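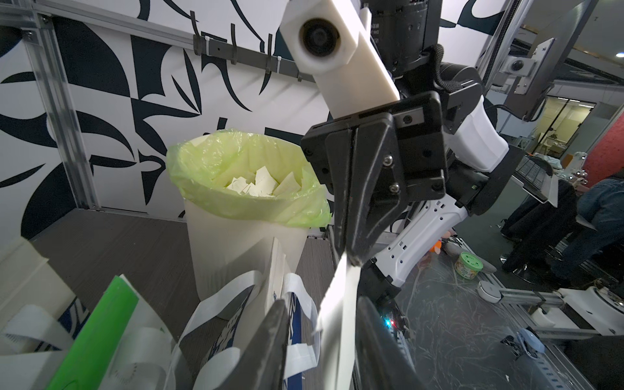 纸袋布袋越攒越多,到底留几个算正常?

楼主 半截胡同
发表于 2020年7月
先交代背景。上个月搬家,我拿一个大纸袋装了别的纸袋,再拿一个布袋装了那个大纸袋,搬家师傅问我这箱是什么,我说是袋子。他又问袋子里装的什么,我说也是袋子。他看我的眼神我记到今天。
现在的问题是:奶茶店送的无纺布袋、买衣服给的纸袋、开会发的帆布袋,扔了心疼,留着占地方。废纸我倒是舍得撕,撕完往桶里一塞,痛快。袋子就下不去手。各位家里怎么处理的?

2楼 Skeva
分三类。纸的压平竖着放,无纺布的对折再对折,帆布的挂门后。每类定个上限,超了就出一个。我家执行三年,运转良好,唯一的缺点是我先生不知道有这个制度。

3楼 老郑不吃香菜
楼上这套我试过,门后挂到门关不上。
我的办法是直接当垃圾袋,一了百了。

4楼 半截胡同(楼主)
回3楼:纸袋当垃圾袋,西瓜皮放进去走不到电梯口底就掉了。别问我怎么知道的。

5楼 老郑不吃香菜
那是你不会用。纸袋只装干垃圾,碎纸、快递单、说明书。湿的另外套塑料袋,袋口翻下来包住桶沿,翻深一点,不然东西一重整个滑进去,你得伸手进去捞。

6楼 Iyamu
同意翻边,不同意纸袋装碎纸。碎纸轻,纸袋又高,倒的时候一半飘在外面。家里有桶就老实用桶,袋子套好,半满就收。等到冒尖再收的人,我看也不打算收了。
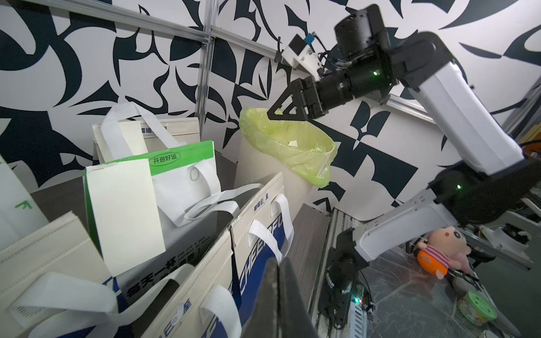

7楼 半截胡同(楼主)
说到冒尖,我昨晚把袋子全翻出来摊开,才发现自己的人生基本可以用它们概括。有一个写着“每天一杯”,英文也给配上了,ONE CUP A DAY,我当年是真听话。还有一个写“开启好运”,留了这么久,好运没见开启,袋子倒是挺结实。
准备先从印字的下手。不好意思提出门的,走。

8楼 晚风里的搪瓷缸
“开启好运”你也敢扔?

9楼 老郑不吃香菜
回8楼:放着占地方就是坏运。

10楼 晚风里的搪瓷缸
我不跟你争,我家有一个“福”字的纸袋,提手断了一根,我妈不让动。上面压着的东西换了四轮,袋子还在。

11楼 Wincombe
泼点冷水。前面说的都是怎么放,没人说怎么少进门。我现在买东西一律说不要袋子,店员常常已经装好了,还会很委屈地看着我。我就接过来。所以这条也不算成功。

12楼 Skeva
回11楼:您这叫经验分享还是自首?

13楼 Fevstead
纸袋有用的,别全扔。换季的时候围巾帽子各装一个,提手朝外,放柜子顶上,一拉就下来。写个标签贴侧面。硬一点的白纸袋最好,软的站不住。
帆布的我反而建议清,洗一次缩一圈,洗三次只能装手机。

14楼 Iyamu
13楼的帆布袋是什么料子?我的洗了好多年,除了越来越像抹布,没有缩。

15楼 Fevstead
会上发的。可能会也不太行。

16楼 半截胡同(楼主)
汇报进度。今天按2楼的办法分类,先挑纸袋。白的站着,看着都挺体面,每一个单拎出来我都能想出用途,放在一起就想不出来了。

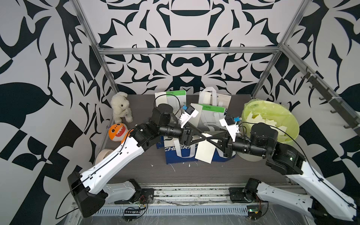

图:深灰木纹桌面上的纸袋,去留待定。

17楼 老郑不吃香菜
四个你还待定?全扔。

18楼 晚风里的搪瓷缸
全留。四个算什么,我家那个“福”一个顶四个。

19楼 Skeva
别听他俩的。留两个大小不一样的,小的套进大的里,其余压平跟纸箱一起卖掉。卖不了几个钱,图个它们有去处。

20楼 半截胡同(楼主)
回19楼:小的套进大的里,这不就是我搬家那箱的由来吗。

21楼 Wincombe
楼主,绿边那个要是不要,同城可以转我。

22楼 Skeva
回21楼:您不是说少进门吗?

23楼 Wincombe
我说的是店里的。

24楼 半截胡同(楼主)
私信你了,给你再搭两个帆布的。装在袋子里寄。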